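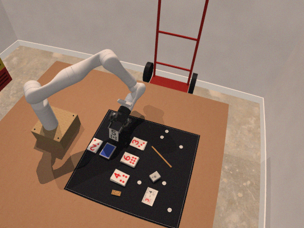 I've been making board games out of my spare bedroom for longer than I'd like to admit, and I'm finally at the point where I need other people to sit down and break one. So this is me asking! The game is called Tuserus, it's a card and tile game for two players, and I'm looking for playtesters through the fall. If you've never playtested anything, don't let that scare you off. The rules start out very simple. You've got a black mat, some small pieces, and cards with a big number on them, like the 5 up there with the little dots under it, and the number tells you how far you can push your luck that turn. Then the other player does something awful to you and you have to decide whether to push back or wait.

I'll tell you a bit about the game so you know what you'd be getting into. You and your opponent are rival salt merchants in a made-up port town called Eltolon. Each of you is trying to get your goods to the harbor before the tide changes, and the tide is a shared track that both of you can mess with. I love the tide track. I also think it might be broken. In August I ran a bunch of games at my kitchen table with family and friends, and whoever grabbed the tide early seemed to hang on to it for the whole game. That could be bad luck, it could be that my family is ruthless, or it could be a real problem with the design. I can't tell anymore. I've stared at it too long, and that's where you come in.

What I'm looking for is pairs of people, ideally. Roommates, couples, a parent and a teenager, two coworkers who eat lunch together, whatever. If you're on your own, write anyway and I'll match you up with somebody. You need to be 14 or older (under 18, please have a parent send the email). You don't need to be a "gamer." I have plenty of friends who play heavy strategy stuff every week, and they're great, but they skip half the rulebook and guess the rest. I'd really like some people who'll read page one and get confused, then tell me exactly where it happened.
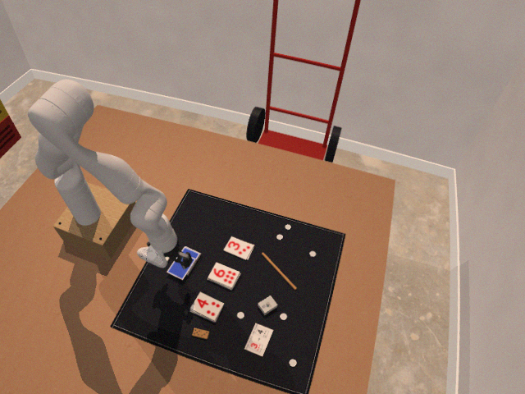

Each session runs an afternoon or an evening, and you'd play the game 2 times, with a snack break in the middle. The first time through I won't say a word. You get the box and the rulebook, and I sit in the corner taking notes and biting my tongue. The second time you can ask me anything you want, and we'll usually try out a rule change or two along the way. After that there's a short form to fill in and we talk for a while. People tend to get pretty chatty at that stage, which I enjoy, but if you've got a bus to catch, go catch it.

Sessions are held in the back room at Costache, the coffee place next to the old Trumar shoe warehouse. Street parking is fine after the dinner rush and pretty hopeless before it. There's a ramp at the side door and the restroom is on the same floor. The room can get chilly, so bring a sweater. If noise bothers you, tell me and I'll give you a slot when the front is quieter.
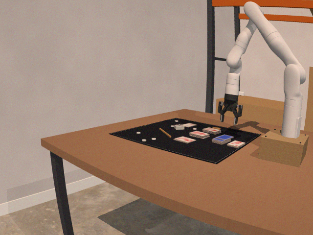
Mat and pieces on the table.

Okay, money. I can't pay you a wage, I'm sorry. I'm one person with a day job and a printer that eats ink. What I can do is cover your drinks and a sandwich, put your name in the rulebook (or leave it out, your call), and send you a finished copy if the game makes it to print. The first print run is planned at 1589 boxes, and I've put aside 127 of those for playtesters and people who've helped along the way. If it never gets printed, you still got a sandwich.

A few practical things. I don't need you to sign anything. Feel free to tell your friends about the game, just please don't post photos of the cards yet, as the art is still being worked on and the artist would like to finish it first. There's no flashing, no sound and no app. The pieces are small, so it's not a great one to bring toddlers to. The text on the cards is on the large side, but if you need a bigger rulebook, ask and I'll print you one.

To sign up, send an email to the playtest address on the contact page with "Tuserus" in the subject line. Tell me who you'd be playing with, which evenings or afternoons tend to work, any food allergies, and the last game you played that you really didn't like. I read every one of those and I'll write back either way, though it might take me a few days.

Posted September 17, 2025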